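Lotum: A Hand-Held Gripper Built in a Shared Workshop
Final Project Report
Submitted by Man-lok Pan and Quang Quách

1. Purpose

The Lotum project set out to design and build a hand-held gripper that a single operator can carry, aim and close over common household objects. The work was completed between March and the end of the term in the shared workshop, using the tools and printers open to all students. The gripper is intended as the front end of a later system, named Javbridge, in which recorded hand motions will be replayed on a small arm. Javbridge itself is outside the scope of this report.

2. Design

Two versions were built. The first used one moving finger and one fixed finger. It was simple to assemble, but it pushed light objects sideways before closing on them. The second version drives both fingers from a central gear so that they meet at the midline. All results below refer to the second version unless stated otherwise.

The body is made of separate printed parts joined by machine screws. This choice added weight and assembly time, but it allowed a cracked part to be replaced without reprinting the whole frame. Finished weight is 357 grams without the cable. The fingers open to a maximum of 63 millimeters, measured between the inner faces.

Quang Quách was responsible for the gear housing and the fingers. Man-lok Pan was responsible for the mounting block, the wiring and the logging software. The cable strain relief was redesigned jointly after the first connector came loose.

3. Test Procedure

Tests were carried out on a flat table with the object placed at the back and the operator standing at the side. The operator approached from above, lowered the jaw until it was close to the object, closed the fingers, lifted, and returned the object to the table. Position readings were saved throughout each attempt. An attempt was recorded as a failure if the object slipped, rolled out of reach or had to be steadied by the other hand.
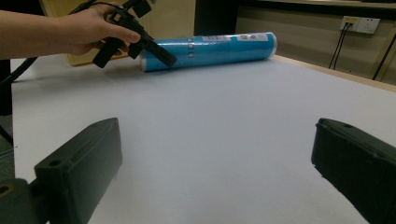
Cylindrical objects required the most practice. When the fingers were not square to the long axis, the object turned during the lift and one end dropped. Operators learned to correct this by rotating the wrist before lowering the jaw, and the final instruction sheet includes this step. Boxes and flat-sided objects caused little difficulty at any angle.

4. Durability

The finger mechanism was cycled 3000 times on the bench with no object in place. The gear teeth showed light polishing and no chipping. One screw in the left housing backed out during the run and was refitted with thread-locking compound. The rubber pads were not included in this test, and their service life remains unknown.

5. Limitations

The grip becomes tiring in long sessions, particularly for operators with small hands. The cable also limits reach on the side opposite the computer. A battery-powered version was considered, but the added weight would have placed the balance point too far forward.

6. Further Work

The next version should have a narrower handle and a detachable cable. The part files and the instruction sheet have been placed in the workshop's shared folder under the project name.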